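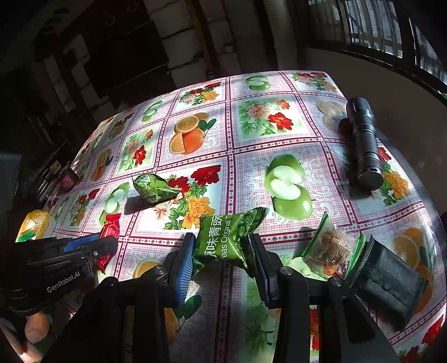 A packet of green peas on a table. The crimped edge runs along the top.

Why Do Snack Packets Have Zigzag Edges?

Reading time: 2 minutes

Look at the top of a packet of peas, chips or nuts. Many of them have a row of tiny teeth, like the edge of a saw. The teeth are there for a reason, and so are the lines pressed into the packet just below them.

One long roll

A snack packet starts out as part of a long roll of thin plastic film. The words and colors are already printed on it. A machine folds the film into a tube and seals it down the back. Then two hot metal bars squeeze the tube flat to close the bottom. The snack drops in, and the bars squeeze again to close the top.

The bars have ridges on them. The ridges press lines into the film, and these lines are called a crimp. Heat makes the inside layers of the film melt a little and stick together.

What the teeth do

A blade cuts each packet away from the next one. If the blade is zigzag, the edge is zigzag too.

Plastic film is hard to tear when its edge is smooth. Your pull gets spread out along the whole edge. The bottom of each little V is a weak spot - all of your pull goes to that one point, and the tear begins there. Sometimes the tear runs sideways and you end up with a very small hole. Then you need scissors.

Keeping snacks crunchy

Dried peas go soft if they take in water from the air. A sealed packet keeps damp air out. Once it is open, the crimp can't close again, so leftovers go in a jar or a zip bag. A zip bag works in a different way: a ridge on one side snaps into a groove on the other, and you can open it again and again.

Try it

Save an empty packet and cut the teeth off with scissors. Try to tear the smooth edge. Then cut one small notch in it, about as deep as a grain of rice, and try again. Which was easier?

Related
How Zippers Hold On
Why Do Green Peas Wrinkle When They Dry?
What Is a Tablecloth Made Of?
13 Things to Do With an Empty Jar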